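Notebook, Oltiteo bench, 2023-09-22
Rules for the pick bench, second reading
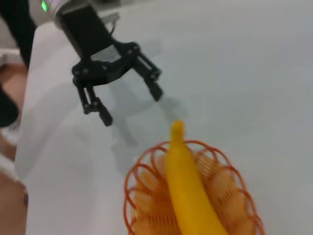

Csaba Barta wrote in the margin of my last entry that a rule without a number in it is only a wish, and that if I want people to stop the arm before they reach in, I should say what "stop" means and how far "in" is. Fair. I spent the morning with the Pekthorpe sheet and a pencil trying to do that, and I came away liking the sheet less than before.

Background, so I can find my way back to this later. The Pekthorpe sheet is the two-page list of good practice we inherited when the bench moved over from the other building. Kamarul wants it adopted as it is by the end of September so that all three benches work the same way. I said I'd go through it against real work first. Real work today is the fruit task, banana out of the wire basket.

Rule 1. "Keep the workspace clear of all items not required for the task." Who decides what is required? We had the white cloth out on the bench and I went back and forth on it. It isn't part of the pick. It is part of the bench as we've been using it, and if I pull it off for a tidy audit and put it back for the recordings, then the audit is of a bench we don't use. Proposed wording: anything on the table at the start of a session is written down, and nothing is added or taken away without a line in the book. Less pretty. I could at least check it.

Rule 2. "Open the gripper fully before approach." Fine for a block on a flat table. With the basket I don't believe it. The rim is all loops, and wide open fingers have more chances to come down through a loop or on top of one. Closing a little before going in would help with that and would leave less room for being off to one side. I don't know which is worse and neither does the sheet. Teguh says that full open is the safe default because it is the same every time. Same every time is worth something, but it's an argument about bookkeeping and it has been filed under safety. Leaving the rule in for now with a question mark.

Rule 3. "Green light means safe." No. I want this one struck, and I'll argue it with anyone. The light tells you something about the state of the arm. It says nothing about where your hand is or what the next command in the queue will do. I have watched two people in one week glance at the light and lean over the table. Whoever wrote that line probably meant "if it isn't green, don't start," and that I could live with. Write that.

Rule 4. "Limit speed near people." Here is Csaba's complaint in its purest form. Near? Limit to what? I asked around and got three answers. Azlan slows down whenever somebody is standing at the bench. Teguh slows down when somebody is inside the tape. Kamarul thought the controller took care of it. I looked, and the controller has a reduced setting which is off unless you turn it on, and the sheet doesn't mention it. So for however long we've had this rule, at least one of us has been following it by doing nothing.

Putting in numbers as a first try: stop line taped 800 mm from the base of the arm, reduced setting on whenever anyone is over it. The 800 is from the old Liew bench, where it was measured for a different arm with a different reach. I'm not going to pretend it is right for ours. Needs a proper measurement before it goes in ink, and until then the line is for getting into the habit and nothing else. Standing behind it doesn't make anybody safe.

Rule 5. "Log all incidents." Went back through the log. 3,127 picks recorded on this bench, 61 marked as incidents. On paper that looks good. Then I read them. A dropped lemon is an incident. A finger pad catching on the basket and dragging it sideways is an incident on one page and "retry" on another, depending on whose handwriting it is. There is one entry that just says "odd." I can't compute anything from this that I'd be willing to say out loud in a meeting, and I'm annoyed that somebody already has: the rate is on the Flesel slide as if it meant something.

Suggestion, three boxes and no essay:
contact with anything other than the target
stop pressed, by whom, why
object left the gripper before it was told to
Tick any that apply. If none apply, it was a pick that didn't work, and that goes in the results, where it belongs.

Rule 6. "Inspect the gripper before each session." I do it and I think everyone does some version of it. Looking at it tells you very little. A loose pin at a finger joint won't show unless you put a hand on it, with the arm disabled, and wiggle. Add "by hand, power off" and name the joints. I'd also like the pads checked for wear but have no idea what counts as worn. Ask Nadhirah, she has the old set in a drawer.

Rule 7. "Operators must be trained." By whom, in what, and where is it written? Skipping, I get cross.

Nadhirah read this over lunch and thinks I'm too hard on it. Her view is that a vague rule people remember beats an exact one they have to look up, and that the sheet did get everyone into the habit of announcing a start out loud, which they didn't do before. I'll give her the announcing. I still think a habit and a rule are two separate things and we keep getting credit for one by printing the other.

To do
Measure reach properly, with gripper on, fingers open. Azlan has the long rule.
Check whether the reduced setting survives a restart. If it doesn't, rule 4 needs a line about it.
Try the basket at full open and at partly closed, same start position, 301 each if we can stand it. Count rim contacts only. Agree beforehand what a rim contact is!!
Ask Kamarul to take the incident rate off the slide.
Strike rule 3 on the copy taped to the cabinet. Initial it.

Later: Kamarul says the slide has already gone out. Asked him to send a correction. He is thinking about it.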